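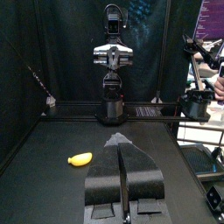
Does a black bench top show dust more than a light one?

It shows pale dust much sooner and dark dust hardly at all. In an ordinary room most of what settles is pale, so expect to wipe it more often than a light gray or white top.

Treltwood 2121 bench, black top and frame
Review by Noman Rajput

Price paid: $547 from Jafri, delivery extra
Depth: 30 inches
Time in use: seven weeks
Assembly: two people

The 2121 is a flat-topped work surface with a framework of black rail along the back edge and vertical posts rising from it. It is sold for bench work where fixtures have to be attached behind the work area and left there. I bought it to replace a Volberg with a pale top and no rear structure, and most of the comparisons below are with that bench.

Top

The surface is black all the way across. Treltwood offers a pale version at the same price. I chose black for contrast: most of the small parts I sort are light or brightly colored, and I was losing them against the Volberg. Anything yellow, orange or white can be found on the 2121 at a glance. A yellow object the length of a finger is visible from the other side of the room.

The reverse also applies. Black screws, black cable ties and black rubber feet disappear. I now keep them in a white tray, and I would budget for one. Sobia Arain, who shares the bench in the evenings, puts down a sheet of printer paper instead and finds that sufficient.

Reflection is moderate. Under a single overhead lamp there is a soft bright patch directly below it. With the lamp moved toward the front edge, the patch falls outside the area where I work. The Volberg was better in this respect, and I would not choose black for a bench that has to sit opposite a window.

I checked flatness on delivery with a straightedge, front to back and side to side, and again at the end of the review period. I could not get a strip of paper under it in either direction on either occasion. The front corners are square and fairly sharp. They could use a small radius.

Rear rail and posts

The rail is aluminum with a black finish and runs the width of the bench. Brackets sit on it and are fixed at whatever position you need. Mine are gray. Black ones are listed in the catalog but had been out of stock since March, and Jafri sent gray without asking. They work the same. The color does make them easier to locate when reaching in with a hex key.

Posts are held at the base with the same style of bracket. Tighten these in two passes. On the first pass, bring each one just to the point where the post stops swinging, check it with a square, and then finish. If you go to full torque on one side first, the post leans and has to be loosened again. The instruction sheet shows this as a single step, and I lost part of an afternoon to it.

Once tight, the structure is stiff. Pushing sideways at the top of a post produces a small amount of movement that stops when the hand comes away. I would not hang anything heavy near the top without a cross member. Low on the rail I have had no movement at all, including with loads I would have hesitated to put on the Volberg.

Cleaning

I used three methods: a dry microfiber cloth, a damp cloth followed by a dry one, and the Trina surface spray that Jafri adds to the order as an option.

The dry cloth takes off loose dust but leaves faint arcs that can be seen from a low angle. The damp and dry combination leaves nothing I can see. The Trina spray also leaves a clean surface but takes longer to buff out, and if it is left to dry by itself it forms a haze. I have stopped using it. Water with one drop of dish soap is adequate.

Finger marks are the main nuisance. They show wherever a bare hand has rested, mostly along the front edge. They come off easily and return the same day.

Pencil does not show well enough to be useful for marking out. A white wax pencil does, and wipes off. Masking tape lifted cleanly after two days. A strip left down for a month had to be rubbed at with a thumb to remove the last of the adhesive.

Wear

There is one scratch so far, from dragging a steel vise instead of lifting it. It is a thin gray line as long as my hand and cannot be felt with a fingernail. On a pale top I doubt I would have noticed it. No chips at the edges. The finish on the rail has rubbed slightly at one position where I have moved the same bracket repeatedly.

Assembly

Two people are needed for the top, one for everything else. The hardware was complete and came with one spare of each fastener. The hex key supplied is short and will hurt your palm by the end; use your own with a longer handle. Sobia and I had the bench standing by 4 p.m. after starting at noon, including the post I had to redo.

Leveling feet are supplied and have enough travel for a normal floor. They lock with a thin nut that is awkward to reach once the bench is against the wall, so level it a step away from the wall and slide it back with both people lifting.

Against the Volberg

The Volberg costs less and is lighter to move. Its top is easier on the eyes in daylight and needs less wiping. It offers nothing to attach to at the back, and the freestanding clamps I used on it crept forward over time. At a depth of 30 inches the 2121 also has enough clear surface in front of the rail for me to work without knocking whatever is fixed behind. I gave up some wall space for that and do not miss it.

If you need only a table, buy the Volberg. If fixtures will stay in place for weeks, the difference in price is justified by the rail.

Complaints, in order of annoyance

Finger marks on the front edge.
Single-step post instructions.
Lock nuts on the feet.
Bracket color substituted without notice.

Jafri answered my email about the brackets and offered an exchange when black is back in stock. I have kept the gray ones. Spare brackets can be ordered singly, and I have added two more for the left end of the rail.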